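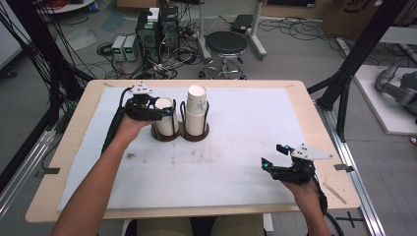
Paper cups and double holder on the worktable, Listau site.

Progress report to the Tannous Fund: single-use cup reduction, second period

Work in this period covered the change from single-use to returnable cups at the Listau and Umenska canteens. Yaqin Ding took over data entry from Lefteris Liapis in October.

Returns. Listau issued 3,000 returnable cups over the period and recovered 79 percent through the collection racks. The target was 75 percent. Umenska started 11 days late because the dishwasher drain had to be rerouted, and its figures are not comparable yet.

Washing. Cycle length was cut to four minutes after Michalis Sotiropoulos tested rinse temperatures. Lids still come out with water in the rim – a tilted rack is on order from Usow, and delivery is expected early in the next period.

Paper stock. Remaining paper cups are kept for visitors and for days when the dishwasher is down. No new paper stock was ordered.

Budget. Spending is within the approved lines except for plumbing at Umenska. Thérèse Lavoie has submitted a transfer request from the signage line, which is underspent.

Next period: fit the tilted rack, complete the Umenska baseline, and move the Listau return point closer to the exit. Questions on the figures should go to Hye-jin Kong.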